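Assembly Guides > Small Seating > Vilora Stool-Chair > Section 3: Fitting and Checking the Legs

Section 3: Fitting and Checking the Legs

Welcome back! If you have come straight from Section 2, your seat should be out of its bag and wiped clean, and the legs should be set out where you can reach them. The Vilora is a simple little chair, and most people find this the pleasant part of the job, so put the kettle on first if you like and give yourself some elbow room.

Before you start

Cover your table with something soft and dark. A folded blanket does nicely, and so does a quilted mat – white plastic picks up scuffs very easily from a bare tabletop, and a dark cover makes any dropped cap easy to find again.

1. Tip the seat over so that the underside is where you can get at it. You will see the ribs and, at the corners, the sockets that take the legs.

2. Run a fingertip around the inside of each socket. Now and then a little curl of plastic is left over from the molding, and it will stop a leg from going all the way in. Pick it out with your fingernail.

3. Take the first leg and start it in its socket by hand. Keep your other hand on the seat, close to the corner you are working on.
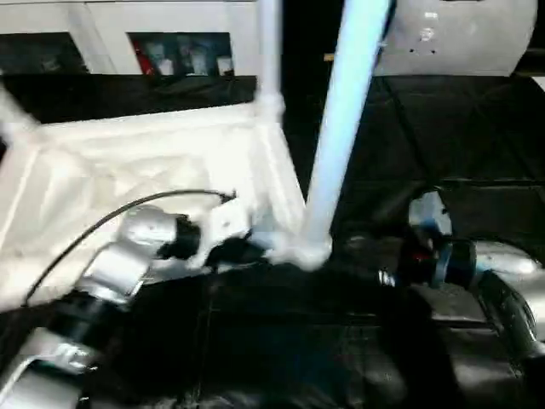
Do I need glue in the sockets?
Leave the glue in the drawer, please. The legs are held by a snug push fit, and glue would keep you from ever replacing one.

4. Push the leg home with a slow, steady twist, a quarter turn one way and then back again. Keep going until it stops and you can't feel any more give.

5. Do the same with the remaining legs, working your way around from corner to corner. It's tempting to push each one in halfway and come back later, but we find that is how a leg gets forgotten.

CAUTION: Do not use a hammer or a metal mallet. A hard knock can crack the socket, and a cracked socket can't be repaired. If a leg simply will not go, take it out, turn it a little, and try again.

Note: In cold weather the plastic is stiffer than usual. If the box has been sitting in a garage in February, bring it indoors and let it warm up overnight before you fit anything.

Checking your work

6. With the chair still upside down, take hold of each leg near the foot and give it a gentle wiggle. A leg that rocks needs another push and twist.

7. Turn the chair a little as you go so that you can look into every corner where a leg meets the seat. Support it by the rim of the seat while you do this, and keep it low over the mat.
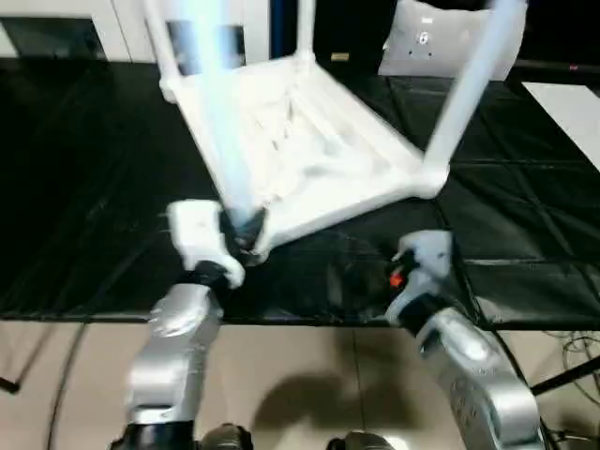 How often should the legs be checked once the chair is in use?
Once a month is plenty for a chair that stays in one room. Check it more often if it gets carried in and out of the yard.

8. Set the chair upright on a level floor and press down on each corner with your palm. If it tips, turn it back over and go through step 6 again.

CAUTION: Never stand on the chair, even for a moment to reach a shelf.

If a part is missing or damaged, write to Natalina Cirillo at the Wandel parts desk and quote part number 2411 for a leg or 262 for a foot cap.

Related guides
Section 4: Cleaning and Storing Your Vilora
Tambunan Folding Table: Getting Started
Asport Garden Bench: Tightening the Frame
Replacing a Worn Foot Cap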